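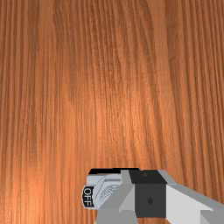
Who can join the robot simulation course at Dradurent College in the spring term?

Any student in the second year of a technical or science programme at the Drunley campus may apply, and no earlier experience of programming is required.

## Student robotics project at Dradurent College moves into its second stage

Dradurent College has confirmed that its student robotics project, known as Genton, will continue into the spring term with a larger group and a revised timetable. The project started last year as an optional course within the Department of Engineering. It now counts towards the final mark of students on the technical programme and may be taken as an extra subject by those on the science programme.

In Genton, students write and test control programs for a robot arm in simulation. The course currently has 19 students, working in teams on a shared set of tasks. All of the first-term work is carried out on the computers in the Drunley campus laboratory. Teams that complete the required tasks may then book time on the physical arm in the main workshop, under the supervision of a member of staff.

The project is led by Renata Henríquez, senior lecturer in control engineering. Iara Ledesma, laboratory instructor, is responsible for the simulation software and for the weekly practical sessions.

"The first aim was to give every student the same amount of time with a robot," said Ms Henríquez. "With one arm in the workshop, a student might have waited several weeks for a single turn. In the simulation they can all work at once, and they can make mistakes that we would not allow on the real equipment."

### The work of the first term

Students began with exercises in position and reach. The simulated arm stands over a wooden tabletop, and the early tasks ask the student to bring the gripper to a named point above the surface, hold it level and return it to its starting position. Blocks and containers are added to the scene in later tasks. The students are expected to finish the exercises on the clear table before any object is introduced.

Progress in these exercises is recorded by the software, which keeps the path of the gripper and the time taken for each attempt. A short written note must accompany every submission. In it, the student states what the program was meant to do and how the result differed. The department has placed particular weight on this note, and it accounts for a quarter of the mark for each task.

Ms Ledesma reported that the greatest difficulty in the first weeks was the description of rotation. Many students could move the gripper to the correct place but found that it arrived at an unexpected angle. Two additional sessions were held on the subject in the laboratory, with paper models used alongside the software, and the worksheet for the third task has been rewritten as a result.

"Students tend to think of the wrist last," she said. "They plan the whole movement of the arm and then discover that the gripper is facing the wrong way. We have now moved the wrist exercises forward to the second week, and I would like to see them earlier still."

The appearance of the simulated scene was also discussed with the students. The tabletop carries a detailed wood grain, while the gripper is drawn in simple flat surfaces. Several students asked whether the models could be made smoother. The department decided to keep them as they are for the time being, so that the software continues to run at an acceptable speed on the older computers in the laboratory. Students who wish to improve the models may do so as an individual study, for which separate guidance is available from Ms Ledesma.

### Results of the repeat test

At the end of the term each team took part in a repeat test. The program submitted by the team was run 100 times without any changes between attempts, with the target point placed in a different position each time. An attempt was accepted if the gripper stopped within the permitted distance of the target and made no contact with the table.

The best result was obtained by the team entered under the name Bravo, with 97 accepted attempts. In its report, the team attributed the remaining failures to target points close to the limit of the arm's reach, where its program chose a path that passed too low. The team has since been given permission to submit a corrected version, although the original result will stand for the purposes of assessment.

The department does not intend to publish a full table of results. Each team has received its own figures together with written comments, and these may be discussed with the teaching staff on request.

Marks for the repeat test were given for the report as well as for the performance of the program. One team whose program performed poorly received a high mark for a careful account of an error in its calculation of height. Ms Henríquez said that the external examiner had supported this approach, and that it would be kept in the second stage.

### Changes for the spring term

The second stage of the project begins in January. The following arrangements will apply:

- The practical session will be extended by half an hour and will finish at 4.30 pm.
- Teams will be formed by the teaching staff. Requests to work with a particular student may be made in writing but cannot be guaranteed.
- Each team will keep a shared project log, to be handed in with the final report.
- Access to the physical arm will be by booking only. A team must show a completed simulation task for the movement it intends to carry out.
- The library will hold two printed copies of the course handbook for use on the premises.

The tasks in the second stage concern grasping and placing. Students will be asked to pick up a block, move it to a marked area and release it, first with the block in a known position and then with the position supplied by a simulated camera. The final task requires the team to sort several blocks by size. An optional extension, in which the block is partly hidden by another object, has been prepared for teams that finish early.

Safety instruction will be given before any work in the main workshop. It will cover the marked area around the arm, the use of the stop control and the procedure to be followed if the arm comes to rest in an unexpected position. Attendance is compulsory, and students who have received similar instruction on another course must attend again.

The college has also reviewed the computers available for the project. A number of machines in the Drunley laboratory will have additional memory installed before the term begins. The simulation software may be installed on students' own computers, but the department cannot offer support for these installations and all assessed work must be run on a laboratory machine.

### Open afternoon

Work from the project will be shown at the annual open afternoon of the Department of Engineering, which some 200 visitors attended last year. Student teams will present their programs on the laboratory computers and visitors will be able to set a target point for the simulated arm themselves. The physical arm will be demonstrated by staff at 2 pm and again at 3.30 pm.

The team Bravo has been invited to give a short talk on its method. Other teams who wish to speak should send a title and a summary of no more than one page to Ms Ledesma. Priority will be given to talks which describe a problem met during the work, including problems that have not yet been solved.

Schools in the Drunley area may bring groups to the open afternoon. Teachers are asked to inform the department of the size of the group in advance, as space in the laboratory is limited and larger groups will be divided between the laboratory and the lecture room. The ground floor entrance has step-free access to both rooms.

### Applications

Applications for the spring term should be made on the standard course transfer form, which is available from the student office. Students should attach a short statement of their reasons for applying. Those from the science programme must also obtain the signature of their personal tutor, and are advised to check that the practical session does not clash with their laboratory classes – the session cannot be moved for individual students.

New students will follow a shortened version of the first-term exercises during the opening two weeks. They will not be required to sit the repeat test, but their programs for the position and reach tasks must be accepted by the laboratory instructor before they join a team.

Current students do not need to apply again. Those who do not wish to continue should notify the student office before the end of the present term, and will receive credit for the first stage only.

Questions about course content should be directed to Ms Henríquez. Questions about the software, the laboratory computers or bookings for the physical arm should be directed to Ms Ledesma at the laboratory desk, which is staffed on weekdays from 10 am to 1 pm.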